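# Budgeting for a two-finger gripper arm for kitchen tabletop tasks

**Posted by Brakport Learning Center, Facilities Office**

Our center is preparing an equipment request for the next budget cycle, and we would be grateful for guidance from members who have made a similar purchase. The request covers one tabletop arm with a two-finger gripper and a wrist camera. The arm itself has been quoted by Tahiri at 3000 dollars. We have a further 625 dollars for everything else, and I am not certain that this second figure is realistic.

The work would be limited to ordinary kitchen items on a white table with a curtain behind it: cups, bowls, plates, a lidded saucepan and a toaster. Wrist camera views of the kind of layout we have in mind: 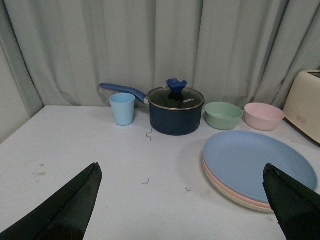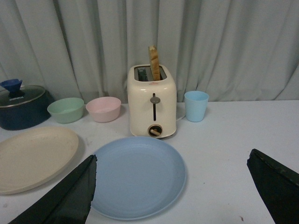

No item would be heavier than the saucepan, and we do not plan to use liquids or to heat the pan. The toaster is the one powered appliance. Our questions are as follows. Should spare fingers be included in the first order or left to the second year? Is a service plan worth its cost at this scale? And should the tableware be treated as equipment or as supplies? The form must reach our finance office in January, so figures that have held up in practice would be especially welcome.

---

**Reply from Tosutton Workshop Services**

Include the spare fingers in the first order. We left them out and then waited 22 working days for a replacement set, during which the arm could not be used. Two sets are enough for a single arm.

Tableware should go under supplies. Plastic cups, bowls and plates cost little, and 100 dollars will cover the first set with duplicates. Please buy the duplicates at the same time – colors and sizes change between batches, and matching a bowl later can take more effort than the bowl is worth.

On the service plan, I would ask Tahiri for the following in writing before deciding:

- whether the wrist camera and its cable are covered
- who pays for shipping in each direction
- whether a loan unit is provided during repair

If the camera is excluded, the plan is of limited use to you. In our case the cable was the first part to fail, and we paid for it ourselves. The remaining 525 dollars should be held for the fingers, a spare cable and clamps for the table. I would not promise any of it to software until those are ordered.

---

**Reply from taltora_purchasing**

Agree on the fingers. Check the maximum opening of the gripper too, and compare it with your widest cup. Plates lying flat are harder than they look on a quote. We did not take the service plan and have not missed it, but we only run ours in the mornings.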